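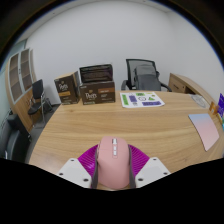
Dukness office building to reopen with shared desks on two floors

The Dukness office building will reopen to tenants on June 15, 2022, with assigned seating removed from two of its floors and replaced by bookable desks. Studum, the company that manages the building, published the seating plan and the rules for its use in May.

Under the plan, tenants reserve a desk by the half day through a booking system supplied by Mimero. Reservations open 14 days in advance and can be canceled without charge until the evening before. A desk that has not been claimed within the first hour of a booking is released and offered to the next person on the waiting list.

The change follows a review of how the building was used before the renovation. According to Studum, badge records showed that many assigned desks stood unused for most of the week, while the meeting rooms were fully booked on most mornings. Floor area taken from the assigned desks has been given to 13 small rooms for calls and meetings of up to four people. These are booked through the same system, with a limit of two hours per reservation.

"The old layout gave every tenant a fixed number of seats and charged by the seat," said Vilho Lahtinen, who led the planning work for Studum. "Tenants on the shared floors will now pay for the hours they book. Those who want fixed seats can still have them on the upper floors."

Furniture for the shared floors was chosen after a trial of several desk types. Curved desks were preferred for the open areas, where they allow people to sit at an angle to one another and keep a wider path to the windows. Straight desks were kept along the inner walls. Power and network cables run beneath the floor and reach the desks through openings in the desktops, so that no cables cross the walkways.
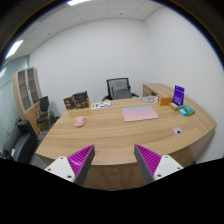

Curved desk with light oak-colored top, mouse pad and round cable grommet.

Screens will be fixed to the straight desks only. People who book a curved desk are expected to bring a laptop and may borrow a separate screen from the service point on the ground floor. Keyboards and mice can be borrowed in the same way and must be returned by closing time. Personal items may not be left on shared desks overnight. Lockers are available on both floors and are assigned for the length of the lease.

Cleaning will be carried out each evening after the last booking ends. Studum said the cleaning contract had been rewritten to cover desktops as well as floors, a task that was previously left to tenants.

The renovation was carried out by Miettinen and took over 8 months. Besides the new layout, the work covered replacement of the ventilation units, new ceiling panels to reduce noise, and lighting that dims according to daylight. The stairwell on the north side remains closed while fire doors are being replaced. Until that work is complete, the total number of people allowed on the shared floors will be kept below the planned level, and the booking system will stop accepting reservations once the lower limit is reached.

Prakash Joseph, who represents the smaller tenants in the building, said the hourly charge would lower costs for firms whose staff come in on only a few days. He questioned the one-hour release rule, which he said could cause trouble for people delayed on the way to work. Studum replied that a booking can be held for longer by sending a message through the system before the hour has passed.

Existing leases continue on their present terms until they expire. Tenants who wish to move to the shared floors earlier can apply in writing to Studum, and applications will be handled in the order received. Charges for the shared floors are to be reviewed after the first year.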